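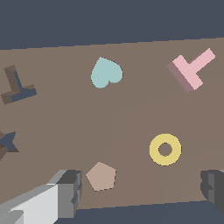 Someone last time asked why the utility should pay for chargers at all if most drivers plug in at home, and said the bus riders end up covering it. Fair point, and we start there today.

Unit 5, public charging and who pays

Recap. Three parties: utility, city, driver. Flirkport case = utility owns everything, city gives up the parking spots, driver pays a flat fee per session. Rornach = city owns, private firm runs it. Know the difference, it comes back on the exam.

Rate base. If the regulator lets the utility put stations in the rate base, all customers pay a little, whether they drive or not. If not, shareholders carry it. Most of the argument is really over this one thing.

Flirkport numbers (from the reading, packet p. 39):
Fixed cost per station per month, $300
Sessions needed to cover it at $5 flat, 60
Anything under 60 sessions is a loss, before you even buy the power
Power cost per session left out here, add it yourselves for the homework

Flat fee problem: a driver who tops up for ten minutes pays the same as one who sits there all afternoon. So people sit there. Rornach went to per-kWh plus an idle charge after the battery is full. Turnover got better, complaints went up too.

Demand charges. Didnt get to this in January so read it twice. Utility bills a commercial site on its highest peak in the month, not only total use. One busy hour can wreck the bill. Cudamura sells a battery cabinet that sits beside the charger and shaves the peak. Is it worth it at low use? Usually no, see the Moldovan worksheet, second tab.

Homework: redo the Flirkport table with a fixed cost of $200 and power included. State your price per kWh. One page, no cover sheet.

Next time, apartment buildings and teh right-to-charge rules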